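Kitchen and pantry walk-through, Tejada house — August round

Filled in by Akinyi Langat, with a second pair of eyes from Stellan Hellström on the stairs and the back hall. Thank you both, and thank you to everyone who cleared their shelf before Wednesday, it made the whole thing so much more pleasant!

## Stove and outlets

- [x] Burners light on the first try. The back left one wanted a little coaxing, so I cleaned it and tried again, and it was fine.
- [x] Fire blanket on its hook by the door, not behind the aprons.
- [ ] Extension cord behind the toaster. Please, friends, this has been on the list since spring. The Brullix kettle and the toaster are both on it, and together they pull more than that poor cord should carry. One of them needs to move to the wall outlet.
- [x] Smoke alarm tested, loud enough to wake Jinham Street.

## Pantry shelves

- [x] Tall unit fixed to the wall at the top. Stellan gave it a good shove and it stayed put.
- [x] Heavy things on the bottom two shelves — flour, rice, the big oil.
- [ ] Dates checked. I got through most of it and will finish next time. Small containers are the ones that slip past me, so I'll give them extra attention next time.
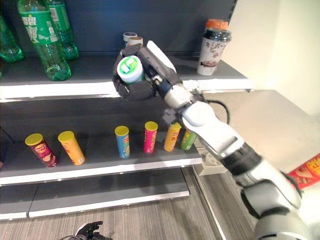 ## Stairs and back hall

- [x] Handrail tight all the way down.
- [ ] Bulb over the bottom step is out again. Replace it with a 60 watt equivalent, and if that one goes quickly too, I'd like an electrician to look at the fitting.
- [x] Back door opens from the inside without a key. There were boots in front of it, which I moved to the rack (yours, I think, Stellan).
- [ ] Extinguisher tag is hard to read. I've left a message with Tultov and asked them to bring a new one when they service it.

Open items: 4. Akinyi will check them again on the next round.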